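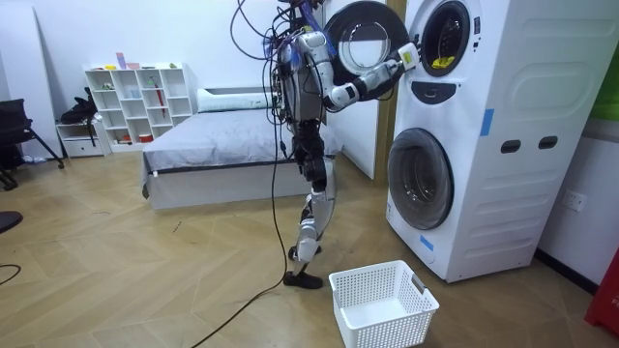
Can a policy trained on one appliance door be reused on another without starting again from scratch?
Reuse works for most of the motion, but the last bit of contact at the rim has to be relearned, and that part needs far fewer demonstrations than we budgeted for.

Minutes, door and drum manipulation group, March

Present: learning team, controls team, two from Pliltex (by phone until 2:00)
Apologies: Weltetti

1. Previous minutes
Accepted with one correction. The Grirker baseline was run with the wrist camera off, so the line about "both views" comes out.

2. Contact-phase results
The learning team went through the split method. Reaching and door swing come from the shared policy, trained on 1383 episodes across all the doors we have. A small second policy takes over once the gripper closes on the rim. With only 14 new demonstrations per door, the second policy matched the one trained in full. This was a lovely result and the room said so! Controls asked to see the force traces before getting too excited, and the traces were good: the peak at first contact is lower than in the old method, and the wobble halfway through the swing has gone.

Round doors remain harder than square ones. The grasp point travels on an arc towards the robot's chest, and the planner still likes to leave the elbow where the door wants to go. Learning team to try a penalty on elbow clearance — a cheap change, an afternoon at most.

3. Upper drum on the stacked washer-dryer
Discussion of whether to treat the upper and lower doors as one task. Agreed to keep them separate for now. The upper door is done standing, and the balance controller behaves very differently once the knees bend for the lower one. Pliltex would love to see a single number for the whole machine and were told it will come, with both doors reported beside it.

Retrieving an item from the drum stays in the next block of work. Small soft items at the bottom are the case everyone wants to try first.

4. Handover timing
Cirillo (our switching module) currently hands over on a force threshold. Over 6 seconds of hesitation was logged in the worst run. Controls proposed switching on finger position as well, and had a plot on the whiteboard before the item was finished. Strong support. To be tested against the threshold version on the same doors, same starting poses.

5. Write-up
Methods section drafted, colour figures still to do. Title not settled.

Actions
Learning team: elbow penalty, rerun round doors
Controls: finger-position switching in Cirillo, share force traces
Pliltex: comments on the methods draft
All: title suggestions in the shared doc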